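Dremham与Fanero公布不规则物体抓取仿真对比首轮结果

本站消息 2026年9月，位于Plusville的机器人软件公司Dremham与夹爪厂商Fanero公布了一项仿真抓取对比的首轮结果。双方用同一型号的机械臂模型，配合平行双指夹爪，对一批外形不规则的团块状物体反复进行抓取，比较两种相机布置和两套控制器的表现。首轮共完成2,464次抓取，判定成功的为1,825次。

项目由Dremham的仿真组牵头，负责人是Fotini Moschos。Fanero提供夹爪的几何模型和指端参数，派出工程师Stelios Sarantis参与调试。控制器一方面采用Dremham沿用多年的位置控制程序，另一方面采用Masilela公司的力反馈控制程序，后者今年3月才接入这套仿真环境。

按照双方公布的说明，每次抓取都从同一个起始姿态开始：机械臂在物体上方停住，夹爪朝下，双指张开，随后由程序估算物体的朝向，决定手腕转多少角度，再下降、闭合、提起。提起后保持五秒，物体没有脱落即算成功。中途双指碰到物体以外的东西，或者程序在规定时间内给不出抓取点，都按失败处理。

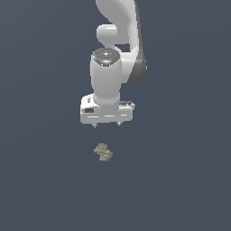

团块类物体是这次对比的重点。Moschos介绍，过去几年组里用的测试物体大多是方块、圆柱和瓶罐，两套控制器在这些东西上的差距很小，换谁上都能拿到接近的分数。今年春天有一家做矿样分拣的客户提出，他们要抓的料块没有平行的侧面，中间常常有凹陷，夹在哪里差别很大。仿真组于是另外生成了一批模型，表面带有大小不一的凸起，有的两头大中间细，有的一侧偏重。

“方块抓了那么多年，再抓下去也看不出什么。”她说，“这批料块一放进去，两套程序马上就分开了。”

相机方面，对比的是固定外部相机和腕部相机两种布置。固定相机架在工作区外侧，能看到夹爪和物体的相对位置，视野稳定，但夹爪下降之后容易挡住物体靠里的一面。腕部相机随手一起运动，离物体近，指端也在视野之内，缺点是起始阶段看到的范围小，物体偏离中心较多时需要先平移一次。两种布置使用相同的分辨率和相同的光照设置，背景一律为单色，不放其他物体。

参与标注和复核的Magdalini Kouris说，单色背景是有意从简。首轮只想弄清楚形状带来的影响，杂物、反光和阴影都留到后面再加。她同时承认，这样得出来的成功率比实际产线偏高，读报告的人不应直接拿去当作现场指标。

从结果看，腕部相机在有明显凹陷的物体上占优，程序更容易把双指送到较细的部位。对于外形接近球状的团块，两种相机的结果相差不大。固定相机在一项上表现较好：它给出第一个抓取点所用的时间更短，起始阶段几乎不需要额外移动。报告没有给两种布置排名次，只按物体类别分列。

控制器之间的差别主要出在闭合阶段。位置控制程序按预先设定的开口宽度合拢双指，遇到凸起时往往一根手指先接触，把物体推向另一侧，等第二根手指到位，物体已经转过一个角度。Masilela的程序在第一根手指接触后会放慢速度，让手腕顺着受力方向小幅修正，再继续闭合。全部失败记录中，有331次被归为提起后滑脱，其中使用位置控制程序的占多数。

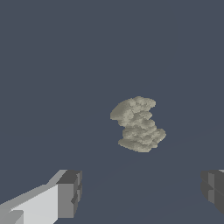 力反馈程序也有自己的问题。Sarantis说，它对指端摩擦系数很敏感，参数稍微调高，程序就会过早认定已经夹稳，提起时用力不足。调试初期曾有一整组抓取因此作废，后来双方商定把摩擦系数固定在Fanero实测硅胶指垫的数值上，不再由各自的程序估计。作废的那一组没有计入总数。

指端形状同样在讨论之列。首轮使用的是Fanero的短方指，两侧平直，末端没有弧度。Sarantis认为这种手指对付板状和块状零件足够，对团块则接触面积偏小，常常只压在一两个凸起上。Fanero另有一款带浅凹槽的手指，模型已经交给Dremham，预计在第二轮使用。他没有透露这款手指何时对外销售。

“客户一般先问换相机要多少钱，很少先问手指。”Sarantis说，“我倒是建议先把手指换了试试，半个小时就能装好。”

对于仿真与实物之间的差距，几方的看法不完全一致。Masilela的控制工程师Theano Economou认为，接触力的仿真精度目前还不足以支撑细节上的结论，尤其是表面粗糙、受压会掉渣的物料。她主张尽快在真实机械臂上重复一部分抓取，哪怕数量少一些。Moschos则倾向于先把仿真部分做完，理由是物体模型可以原样重复使用，每次抓取的初始条件能够严格一致，实物做不到这一点。

双方最后的安排是两件事同时进行。第二轮仿真计划再做1,000次抓取，更换带凹槽的手指，同时在背景中加入料盘和邻近物体。实物测试放在Fanero的装配车间，使用树脂打印的料块，形状取自首轮中失败最集中的几个模型，由Economou和Sarantis共同负责。打印件的重量会通过内部填充率调整，尽量接近客户提供的矿样。

独立顾问Ebenezer Eshun应邀查看了首轮的原始记录。他在书面意见中说，成功判定的标准写得清楚，两套控制器使用的物体和初始姿态一一对应，这一点做得比较规范。他提出两处不足：一是每个物体只放置了四种朝向，对两头大中间细的形状来说偏少，有些不利的朝向可能没有测到；二是报告只记录成功与否，没有记录夹持点离目标位置的偏差，外人难以判断一次成功是抓得准还是碰巧夹住了。

Kouris表示，偏差数据其实一直保存在日志里，只是首轮报告没有整理，第二轮会单独列表。朝向数量也会增加，具体取多少还要看计算资源，仿真组目前与公司另一个码垛项目共用服务器，白天排队时间较长，大部分抓取安排在夜间运行。

关于外界关心的数据公开问题，Dremham的答复是物体模型和抓取日志将提供给有合作关系的院校，申请需填写用途说明。Masilela的控制程序不在提供范围之内，申请方可以通过接口调用，但看不到源代码。Fanero的夹爪模型以简化版本提供，保留外形尺寸和开合行程，去掉了内部传动结构。

矿样分拣客户没有在报告中具名。Moschos说，对方已经看过首轮结果，最感兴趣的是腕部相机那部分，现有产线用的是固定相机，支架和线缆都已经装好，是否改动还没有决定。客户另外提出，希望第二轮加入体积更小的料块，最小的只有现在模型的一半左右。Fanero正在核对短方指完全闭合时的间隙，看能不能覆盖到这个尺寸。

第二轮的仿真环境目前正在搭建，料盘模型已经完成，邻近物体的摆放规则还在商量。Economou希望料块之间允许相互接触，Kouris则提议先留出间隔，等单个抓取的结果出来再逐步靠拢。实物测试所需的打印件已经下单，首批到货后先做称重和摩擦测量，再上机械臂。

首轮报告全文可向Dremham仿真组索取，附录中列有各类物体的分项成绩、两套控制器的参数表以及失败原因的分类办法。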